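Slip and Overclosing in a Hand-Held Parallel Gripper
Project report, Robotics Lab II
Anneliese Hagedorn, Farnberg group

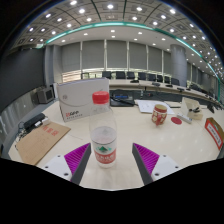
Our task was to record grasps of everyday objects and replay them on the lab arm. We logged 184 grasps in the first two weeks. On Wednesday, while replaying a bottle grasp, the arm kept closing after contact and crushed the bottle. The cap came off and water ran over the table edge onto the power strip. The breaker tripped and the arm stopped with its fingers shut. There were no injuries, but one driver board had to be replaced.

Cause

We first blamed the ribbed finger pads, as one had been glued on again the week before. Swapping the pads made no difference. The fault was in the width log. The encoder counter wraps at 2000, and our script read the wrapped value as a fully open gripper. The controller then tried to close the gap. Of the 184 recordings, 19 contained at least one wrap. All of them were made after we moved the zero point and did not write it down.

Changes

The script now unwraps the counter and rejects any jump larger than 40 counts between samples. Closing current is limited in the driver as well. Bottles are emptied before replay, and the power strip is mounted under the table. The stop button used to be behind the operator and is now within reach.

Open points

The 19 bad recordings have been removed but not redone. We have not tested the current limit with the Ranon fingers, which are stiffer.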